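Kelton Bench Parts: a photo and notes collection
README, August 2020

Hi, and welcome! Kelton is a collection of photos and notes on the loose metal parts that end up on a workbench when somebody takes a gearbox to pieces: bevel gears, flat discs, spacers, collars, washers, the odd shaft. I started it after a winter of rebuilding an old Pollow bench mixer and finding that almost every parts photo online shows one clean gear on a white background. My bench has never looked like that, and I doubt yours has either.

So these are parts lying the way parts lie, on top of each other, half hidden, scratched, some of them face up and some of them face down. I love looking at them and I hope you get some use out of them.

What you get

The collection has 100 photos in 4 folders:

gears - bevel gears mostly, with a few spur gears
discs - flat round stock, plates, anything with a big hole in the middle
mixed - two or more kinds of part together
small - washers, pins, keys, collars

Each folder has a notes.txt. One line per photo, file number first, then a plain-English note. Where I know what a part came out of, the note says so. Where I don't, it says "unknown" and I'd be thrilled to hear from anyone who recognizes it (the Symonenko drill press people have already been a huge help with the small folder).

The words I use

I tried to keep the wording steady across the notes, so you can search them:

bore - the round hole through the center of a gear
rim - the outer edge of a disc or gear
face - the side you'd lay flat, or on a bevel gear the sloping cone
small end - the narrow end of a bevel gear
chamfer - an angled edge cut around a hole (I also wrote "bevel" in some early notes, sorry, which gets confusing next to bevel gears)
tool marks - the fine rings left by turning
scuffs - wear, handling, being dropped, me

The mixed folder

My favorite by a mile! Bevel gears are wonderful things to look at from the small end, because the teeth spread out like a star and you can follow every one of them back along the cone. Set one against a flat disc and the difference in the metal jumps out at you: faint circles and fine scratches on the flat piece, a soft shine on the gear teeth, and a bright ring inside the bore.

It's also the hardest folder to label. When a gear sits over the rim of a disc, do you write down the disc as covered or the gear as on top? I went with "overlaps" for both and left it at that.
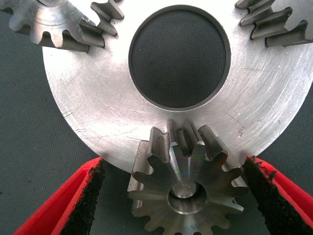
Things I'd like to fix: 34 of the notes still have no material filled in. I only write "steel" when I've had the part in my hand and put a magnet on it, and I haven't got back to those yet. Sizes are missing all over the place too. If you need sizes for a repair, please measure your own part and don't scale anything off a photo.

File names changed once, in December, when I moved everything over from the old Jornura folder layout. If you have links to the old names, the list in renamed.txt will get you to the new ones.

Using it

Teaching, drawing practice, sorting experiments, a poster for the shop wall, go right ahead. A credit to Vira Kuzmenko is nice but I won't chase you for it. Corrections are very welcome, especially from people who cut gears for a living. Send the file number and the line as you think it should read, and I'll put it in with the next update.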